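4. Grabar demostraciones con la cámara de muñeca

Si has llegado hasta aquí, ya tienes el brazo atornillado, la pinza calibrada y el programa de captura (el Hotau) abierto en el portátil. Ahora viene lo que de verdad me gusta, que es enseñarle cosas al brazo llevándolo con el mando y guardar cada intento como un episodio. Un episodio es una sola tarea, de principio a fin: acercarse, cerrar, levantar, dejar, volver. Si te equivocas a la mitad y lo arreglas, también vale, pero lo marcas con la etiqueta "corregido" (lo explico en 4.4).

Esta sección la reescribí entera el 22 jul 2023, porque la versión vieja hablaba todavía del mando antiguo y la gente de Laltthorpe se volvía loca buscando un botón que ya no existe. Perdón por eso.

4.1 Antes de empezar

1. Enciende primero el brazo y después el portátil. Al revés también arranca, pero el Hotau no encuentra la cámara y toca reiniciar.

2. Pasa un paño seco de microfibra por la lente de la muñeca. Hazlo cada vez que te sientes a grabar, aunque te parezca limpia.

3. Abre la pestaña "Cámara" y fija la exposición a mano. El modo automático queda muy bonito en pantalla y es un desastre para entrenar: cada vez que la pinza se acerca a algo claro, todo lo demás se oscurece de golpe y el modelo aprende cosas rarísimas.

4. Comprueba que los dos dedos de la pinza salen en la vista previa. Si solo ves uno, el soporte se ha girado; vuelve al apartado 2.

5. Escribe el nombre de la tarea en minúsculas y sin tildes. Ya sé que duele.

Nota: la carpeta de destino tiene que estar en el disco interno. Con discos externos he perdido fotogramas más veces de las que quiero confesar.

4.2 Preparar la mesa

Yo trabajo siempre sobre una superficie lisa y mate, con los objetos que tocan ese día y alguno más que no se toca. Esos segundos los llamamos "de compañía" y están para que el modelo no dé por hecho que todo lo que ve hay que agarrarlo. Cajas de comida, bandejas, lo que tengas por la cocina.

1. Coloca el objeto de la tarea dentro de la zona que alcanza el brazo sin estirarse del todo.

2. Pon los objetos de compañía a un lado, dejando sitio para que la pinza baje abierta.

3. Entre episodio y episodio, mueve algo. Un palmo a la izquierda, la bandeja un poco torcida, la caja enseñando el código de barras. No hace falta cambiarlo todo cada vez.

4. Recoge los cables que crucen por delante del brazo. Los que quedan al fondo pueden quedarse, y hasta vienen bien.

Cuidado: nada de botellas de vidrio mientras estés aprendiendo. Con el aluminio o el plástico, lo peor que te puede pasar es una abolladura y un susto.

4.3 Grabar un agarre

Empieza por una botella de pie. Parece la tarea más tonta del mundo, pero tiene de todo: curvas, reflejos, un cuello estrecho que invita a agarrar por donde no debes... ¡y si la empujas, se cae! Mi consejo es cerrar siempre en la parte baja del cuerpo y dejar el cuello en paz. Arriba hay menos superficie para los dedos y la botella se balancea en cuanto te descuidas.

1. Pulsa "Nuevo episodio" y espera al pitido. Lo que hagas antes del pitido no se guarda.

2. Baja el brazo con los dedos abiertos hasta tener la botella entre los dos. Míralo en la vista de la muñeca y olvídate de la mesa; el modelo solo va a tener esa vista, así que conviene que tú decidas con lo mismo que él.

3. Cuando el cuerpo de la botella te quede centrado, aprieta el gatillo despacio. Si un dedo llega antes que el otro, para, corrige y sigue.
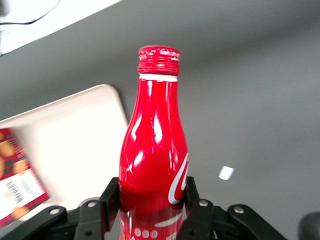
4. Con los dos dedos apoyados, cuenta dos segundos sin mover nada. Esa pausa le sirve al modelo para separar el "ya la tengo" del "voy a levantarla", y cuando la quitamos en las pruebas de marzo los agarres salían mucho más nerviosos.

5. Levanta en vertical, lleva la botella a su destino, apóyala y abre.

6. Vuelve a la posición de reposo y pulsa "Cerrar episodio". La vuelta también cuenta, no la cortes.

Nota sobre los brillos: el metal pintado devuelve unas manchas blancas tremendas, y al principio yo me pasaba la vida moviendo la lámpara para quitarlas. No lo hagas. Graba unos episodios con la luz de arriba, otros con la persiana subida, y deja que haya brillo -- en la casa de quien use esto también lo habrá. Lo único que sí tienes que evitar es que el reflejo te tape el borde del objeto justo cuando cierras.

4.4 Revisar y etiquetar

Al terminar la tanda, abre "Revisión". Verás los episodios en fila y puedes pasarlos a doble velocidad.

1. Marca "bueno", "corregido" o "fallo". Los fallos no se borran: Vlasta Georgiev los usa para entrenar el detector de agarres malos y se enfada (con razón) cuando desaparecen.

2. Escribe una frase corta con lo que se hace, por ejemplo: "coger la botella roja y ponerla en la bandeja". Varía un poco las palabras de un episodio a otro.

3. Pulsa "Enviar". La copia va al servidor Angelovski y tarda lo suyo, así que aprovecha para estirar las piernas.

Para la primera tarea me propuse llegar a 2.000 episodios y el brazo empezó a hacer cosas decentes con 268, con lo cual no te agobies con los números grandes. Prefiero mil veces una tanda de 31 bien variada que una tarde entera repitiendo el mismo gesto.

Cuidado: si el Hotau muestra "desfase de reloj", no envíes la tanda. Cierra el programa, desconecta el módulo Hikomero, espera a que se apague la luz y vuelve a conectarlo. Los episodios grabados antes del aviso están bien; los de después, márcalos como "fallo" y repítelos.

En la sección 5 pasamos a los objetos blandos.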